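Why I want the boring version of game night back

My neighbor Magdalini Xenos has a cupboard in her hallway with board games stacked to the top, and last November I lost most of an evening to one of them. I don't mean I lost the game, although I did that too. I mean we sat down at seven, somebody opened the rule book, and at a quarter past eight we were still punching little cardboard tokens out of their sheets and arguing over whether a "harvest action" counts as a "season action." The book had 32 pages. There was a separate booklet for the exceptions!

I like games. I've liked them since I was small enough to need a phone book on the chair. So please don't read this as a grump about people who enjoy a big, heavy, four-hour thing with a map and a trading phase. Kyrylo Symonenko, who got me into half the games I own, would happily spend a whole Saturday on one of those, and I've had good Saturdays at his place doing the same. My complaint is about what's happened to the ordinary weeknight, when five people come over tired from work and want to do something with their hands while they talk.

For that kind of night, what you want is dice. Maybe a deck of cards and a pencil. You want a game you can explain while the chips are being poured into the bowl (pour first, explain second, people listen better with their mouths full). My grandmother ran a dice game every Sunday that had four rules, and one of them was that she got to roll first. I never saw those rules written down anywhere. When a new boyfriend or a cousin from out of town showed up, they'd pick it up by the second round and be accusing my uncle of cheating by the third.

There's a lot of snobbery about luck these days, and I think it's misplaced. You hear it at the store all the time: oh, that one's too random, there's no real strategy. Well, sure. But luck is what lets a nine-year-old beat her dad. It lets the person who came straight from a double shift have a fair shot against the person who watched three strategy videos over lunch. When I lose a game of pure skill I go quiet and think about my choices, and when I lose because of a terrible roll I get to yell about it, and everyone yells with me. I know which one I'd pick on a Wednesday.

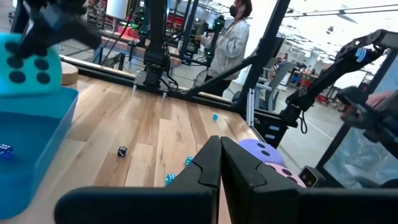 And then there's the money. The last time I was in the game shop over in Zarnbridge, the big box in the window cost more than my winter boots, and the man at the counter told me it really comes alive with the expansion. I'm sure it does. I bought a pad of score sheets and went home. A handful of dice costs next to nothing, it fits in a coat pocket, and if one rolls under the stove you can still play with what's left while somebody goes looking for the broom.

I tried this out on my own crowd, by the way. For a few weeks I kept the fancy boxes on the shelf and just put dice and paper on the table. The first week there was some grumbling. Kyrylo brought a game along "just in case" and left it by his shoes. But the talk got better, and louder, and it wandered all over the place, which it never does when everybody's got their nose in a player aid. Magdalini told us the whole story of her first apartment between turns. We forgot whose roll it was so many times that we had to start passing a salt shaker to keep track.

One of the scores that month was 307, in a game where I'd never broken 200, and the sheet is still on my fridge. I couldn't tell you who won that big farming game back in the fall. I'm not even sure we finished it.

So if you're hosting soon and you're standing in front of your shelf, trying to remember which one plays well with five, do me a favor and leave the shelf alone. Dig out the dice from that drawer with the dead batteries and the takeout menus. Play to 1000, or play until somebody has to catch a bus. And let the new person roll first, unless my grandmother's there.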